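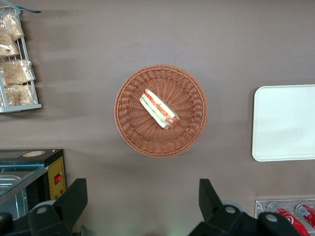
Wrapped Sandwich Counter: Frequently Asked Questions

Applies to self-serve counters supplied by Sallton. Last revised in March.

What goes in the round basket?
Wrapped sandwiches only. Unwrapped rolls and loose pastry go on a tray. Crumbs lodge in the weave and are hard to remove.

Which way up should a sandwich lie?
Cut side up, so that the filling can be seen through the film. Do not stack a second layer on top.

How is the rack loaded?
From the bottom level upward. Packages lie flat between the wires. A little film past the side rail is acceptable; bread past the rail is not.

Can the rack be placed on top of a tray?
No. The rack needs a flat tabletop under its full base.

How long may a filled sandwich stay on an unchilled counter?
Follow the time limit on your site's food safety sheet. Where the sheet and the pack label differ, the shorter time applies.

How is the wicker basket cleaned?
Brush it dry with a stiff nylon brush, working from the center of the base out to the rim. For sticky spots, use a damp cloth and let the basket dry in open air for 16 hours. Do not soak it or put it in a dishwasher.

Are the trays dishwasher safe?
Whitelaw trays are, on the top shelf. Check the underside of other trays for a care mark.

The film fogs up. What causes this?
Usually bread wrapped while still warm. Let it cool fully before filling and wrapping.

What film should be used?
Any clear food-grade film. Ploton rolls are stocked under order code 798. Gather the loose end at one side and press it flat.

Can I order a replacement basket on its own?
Yes. Baskets ship singly within seven working days. Racks and trays are ordered on the same form.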